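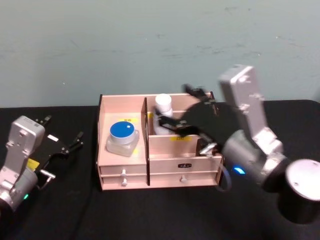
The grip fault on the Jindthorpe sorting cell has been traced to the right arm. On Monday the controller reported a closed grip in 13 cycles where the fingers had missed, and the arm lifted away with nothing in it. Every miss came at the right compartment of the pink organiser, where one finger has to pass in front of the white bottle, behind the low partition, while the other stays above it. The blue-lidded jar on the left gave no errors. Lenka Jireš found that the force threshold had been reset to 2 N during the October update, so contact with the partition was enough to register as a grip. It is back at 80 per cent of the rated value. Svatopluk Šimko asks that lift speed stay reduced until the log is cleared.

Last updated: Monday, 14:20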